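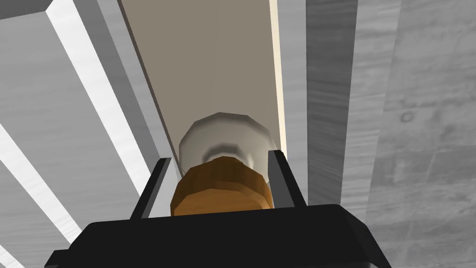 Low-poly cylinder, flat shaded

pelletier_v
Posted 7/10/20
Question on normals. I have a set of round props (bottles, stoppers, table legs) going into a Wulside scene and the importer is flattening all of them. In the modeling package they shade smooth. After import every side face reads as a separate plane. Source format is OBJ, exported with normals on. Total for the bottle is 275 vertices before import and 1,204 after. Is the importer splitting vertices, and can I stop it?

brosico
Yes, it splits. A vertex with more than one normal has to be stored more than once, so a faceted mesh always comes out larger. Check the smoothing angle in the import panel. If it is set to 0 you get flat shading no matter what the file says.

pelletier_v
Angle was 26. Raised it to 60 and the sides are smooth now, but the top rim has a dark smear running down from the edge.

brosico
Expected. Your rim is under the threshold somewhere, probably a bevel, and the normals are being averaged across it. Mark the rim as a hard edge in the source file and reimport with "use file normals" on.

Mervin McIntyre
I would not do it that way. File normals in OBJ survive one export and then someone scales the mesh on one axis and they are wrong. Add a support loop 2 mm below the rim and leave the angle alone. Costs you one ring of vertices and it holds up in any package.

brosico
It also costs you that ring on every prop in the set. For background items that is wasted geometry. Hard edges are free if the vertex is already split at a UV seam, and on a bottle the seam usually runs along the rim anyway.

Mervin McIntyre
"Usually." Pesum's auto unwrap puts it wherever it likes. I spent most of August on a kitchen set with seams halfway down the jars.

tessel8
Third option: leave them faceted. With 12 sides or fewer the outline is a polygon regardless, and smooth shading on a polygonal outline looks worse to me than flat.

pelletier_v
Outline is fine at my camera distance. I tried both fixes on one bottle. Hard edge gives a clean rim but a visible line where the neck meets the shoulder. Support loop has no line, slightly soft highlight. Going with the loop for the bottles and hard edges for the table legs.

brosico
The neck line is a second hard edge you picked up by selecting by angle. Clear that one and compare again before you redo the whole set.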